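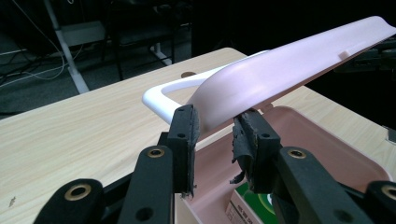

Skukport, April

Section 4. Fitting and Removing the Lid

This section applies to the Nikell storage container with loop handle. Read Section 3 (Unpacking and Cleaning) before you continue.

Before you start

Set the container on a flat, stable table. Leave enough clear space on the handle side for the loop to extend past the body. Small boxed items may stay inside during fitting if they lie flat on the base and sit below the rim.

Fitting the lid

1. Hold the lid by its long edges with the smooth, rounded face up. The small rectangular tab must be on top.

2. Turn the lid until its long edges run parallel to the long sides of the container.

3. Lower one long edge onto the rim. Keep the lid tilted until this edge is seated along its full length.

4. Lower the opposite edge. Do not press on the tab.

5. Press along both edges, working from the middle toward the ends, until the gap is even on all sides.

Note: The walls are low and slanted. Contents that lean against a wall can lift the lid at that point. Lay them flat and repeat steps 3 to 5.

Removing the lid

1. Steady the container with one hand.

2. Grip the lid from below at the middle of one long edge and raise it slowly.

3. When the edge is free, lift the whole lid clear and place it on the table, tab up.

CAUTION: Do not lift a loaded container by the lid or by the lid tab. Total load must not exceed 5 kg.

CAUTION: Do not twist the loop handle to loosen a tight lid. The joint may crack.

Storage

Containers may be stacked 4 high when empty. Do not stack loaded containers. After washing, let the lid and body dry separately for 14 hours before closing.

Replacement parts

Lids and handles are supplied separately by Siltard. Quote the part number molded into the base of the container. For containers bought through Iyer, see Section 14.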